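# How to test whether a robot arm can tidy your table

People ask me all the time if a machine can do their chores yet, and my answer is always the same: pick one chore and try it a lot of times. You'll learn more from one boring afternoon of that than from a year of demo videos. So this page is how I set up a tidying test on a plain white table, and how I keep score without fooling myself.

You'll need an arm you can program or steer by hand, a table you don't mind scuffing, a bin, a notebook and a pile of junk from around the house. I use a Vivholm arm because it's the one I could afford. The steps are the same for whatever you've got.

## Step 1: Make the chore tiny

"Clean up the living room" is not a test. "Pick up one thing and put it in the bin" is. Write it down as one sentence, and write down what counts as done. Mine says the item has to be in the bin and the bin has to be standing up. (Yes, that second part got added after the first day.)

## Step 2: Choose mean objects

Everybody starts with wooden blocks, and sure, go ahead, get a few wins in. Then switch to stuff that really turns up on a table at home. I like things that bend, roll or change shape when you squeeze them. Plastic springs are wonderful for this! A block gives you a nice flat side to grab. A spring gives you a bunch of rings, and if you catch two of them and lift, the rest can stay right where it was. Then your arm is holding a spring that's still mostly on the table, and the software says the grab went fine.

Round things are their own headache, so mix in something with a curved side too and leave plenty of open table between items for the first session.

## Step 3: Sort out the light and the camera

My friend Glória Antunes looked over my first setup and told me to fix the light before I touched any code. She was right, and I lost a week by not listening. Get your light up high and spread it out. A shadow on a white surface can look a whole lot like a thing to pick up, and I've watched the arm go after one with real determination.
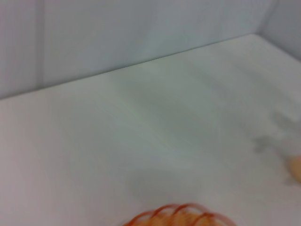 If your camera rides on the arm, slow the arm down before it takes the picture it's going to plan from. I put in a short pause – half a second is plenty on mine – and the bad guesses dropped off a lot. Also check what the camera sees at the start of each try. Half an object is much harder to plan for than a whole one, so back up and look again if something's only partly in view.

## Step 4: Run it, and don't help

Do 100 tries per object. No nudging, no "oh, that one didn't count." Put the object down in a different spot and at a different angle each time, and make a mark in the notebook right away.

On blocks I got 97 out of 100, and I was ready to call my mother. On the spring I quit adding it up partway through and went for a walk. I've logged more than 1000 tries since September across everything, and soft or springy things are still where most of my misses come from.

## Step 5: Write down how it missed

A plain yes or no isn't enough. I use short tags like "grabbed air," "slipped," "dragged" and "missed bin." After a page or two you'll see the same tag over and over, and that's the thing to work on next. With the spring it was "dragged," so I had the arm lift slowly, stop, look, and let go if the thing was still touching the table.

## So can it do the chore?

A table of blocks, yes, and I'd leave the room while it worked. A kid's table after a rainy afternoon, no, not mine anyway. I'm still faster with one hand and a cup of coffee in the other. If you try this with a different arm, send me your tags as well as your score, and tell me which objects you used.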